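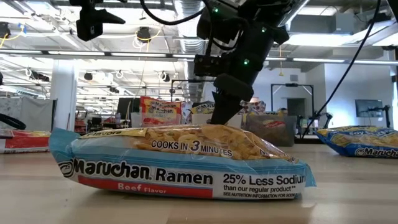

Food shelf FAQ, Burkstead building. Updated 2/1/21 because the same questions keep landing in my inbox. The shelf is dry food only, take what you need, leave what you can. Instant noodles are what we get asked for most and what runs out first. Single packs are great, the kind that say COOKS IN 3 MINUTES on the wrapper, like the beef Maruchan Ramen. Easy to read, easy to store, no can opener. More of those please. OK, questions.

Who can use it?
Anybody living or working in Burkstead. No sign up. No form. Guests too, if they're staying with you.

When is it open?
All the time. It's a shelf. The door by the mailboxes sticks, so push.

How much can I take?
Up to 11 items a visit. If you have a big household and need more, email me and we'll work it out.

What should I bring?
Noodles, rice, oatmeal, canned beans, canned fruit, peanut butter, tea, coffee. Salt and sugar go fast. Baby cereal if it's sealed. Small sizes better than giant ones.

What shouldn't I bring?
Anything open. Anything homemade, sorry, I know your jam is good. Anything frozen or from the fridge. Dented cans where the dent is on the seam. Also no more pumpkin puree until further notice, we still have the December pile.

My noodle packet has a rip in the plastic. Can I still leave it?
No. Wrinkled is fine, crushed is fine, torn is not. Check the end seals, that's where they go.

I broke up the noodles by sitting on the bag. Still ok?
Yes. Soup tastes the same.

Do you have low sodium stuff?
Sometimes. The beef ramen I mentioned comes in a 25% Less Sodium version, says so on the front. That's less than their regular one, so if your doctor gave you a number, read the nutrition panel before you go by the front. Lots of people use half the seasoning packet anyhow. Low sodium items go on the second shelf, left side. Please put them back there if you change you mind.

Vegetarian?
Check the back. "Flavor" on the front of a noodle pack tells you very little either way. I can't check every packet so please don't go by the shelf labels alone.

I only have a microwave. What can I make?
Noodles work. Deep bowl, water to cover, follow the microwave directions on your packet. Careful taking it out. Frozen peas or an egg make it a meal. There is a kettle in the Skukance room, 2 mugs, wash them.

Can I leave a whole case?
Yes, but open the case and put out one row. The rest goes in the gray bin underneath. A full case on the top shelf bent the bracket last time.

What about dates?
Best-by within the last month, ok for dry goods. Older than that, take it home. Baby food must be in date, no exceptions.

Can I give money instead?
Yes. Envelope to unit 52, or ask me. I buy at Jang and at Hukholm, whichever has noodles cheaper that week. Recipts are taped inside the cupboard door.

Something spilled / there are ants / the bin is full?
Broom is behind the door. Ants, tell me the same day please.

Who do I contact?
Hilkka Nurmi, unit 52. Email is best, or a note under the door. Not after 9.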